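Afridi Tabletop Arm – Demonstration and Open Day

The Afridi is a white single-arm unit with a gripper, sold by Womau for teaching labs and small research groups. It is meant to work beside an ordinary table. Buyers can order the arm alone or with the Prikine control software already set up.

Visits to the Jedthorpe showroom are free, but places are limited to 13 per session. The next open day is 26th October. Each session lasts around two hours and is led by Aisyah Wijaya, with Syafiqah Tuhumury on hand for questions about the software.

What you will see

The main demonstration is a kitchen table task. The arm works over a square light wood table set with food items, bowls, a green tray with a sponge in it and a few utensils. The table is kept crowded on purpose – most customers want to know how the arm copes with clutter. One part of the task takes the gripper down into the orange bowl near the front edge, where the corn is. 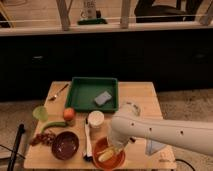
Trying it yourself

After the demonstration, visitors can run the arm in groups of up to 6. No programming experience is needed. You may rearrange the items on the table between runs, and you can bring small objects of your own if they weigh under 300 grams. Please hand these to Aisyah at the start so they can be checked.

Glass and anything with a sharp edge should be left at home. Long sleeves should be rolled up before you go near the table.
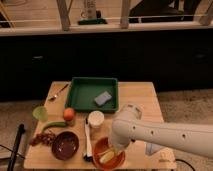
The Afridi arm at the orange bowl, Jedthorpe showroom.

What is included

Arm with gripper
Power and data cables
Prikine software, one seat (optional)
Printed setup guide

The table and kitchen items are not part of the package. A list of the objects used in the demonstration is available on request for customers who want to set up the same task.

Ordering and booking

Orders placed at the open day ship from Womau in March. Prices are given by written quote only – ask at the desk or use the contact form. To book a place, send your name, your organization and the number of people in your party. Groups larger than 6 should ask for a private session.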